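Trovberg Two-Arm Sorting Cell — Replacement Cable Kit and Safety Notice

Availability: in stock, ships from Trondinham
Fits: all Trovberg cells with the enclosed white floor
Kit contents: 2 arm cables, 5 clips, printed guide

Please read before you order. In November we received reports of an arm that stops during a handover between the two grippers. The gripper can then open by itself and drop the part. We have checked 142 returned cables, and the fault is in the plug behind the wrist motor. When the arm reaches far to the center, the cable pulls on this plug and the contact is lost for a moment.

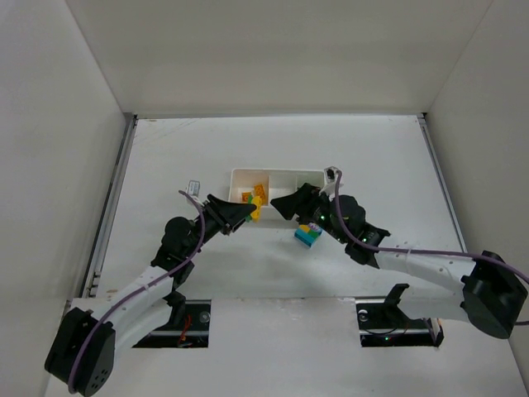 The new cable is longer at the wrist and has a softer jacket, so the plug stays free of load. It is made for us by Qian and replaces the older Zomau cable.

Until the new cables are mounted, please run the cell at half speed and keep hands out of the enclosure — also when both arms stand still. A stopped arm can start again when the contact comes back. Switch off the main power before you touch any plug.

Change both cables at the same time. The work takes over two hours for the first cell. Old cables can be sent back to us without cost.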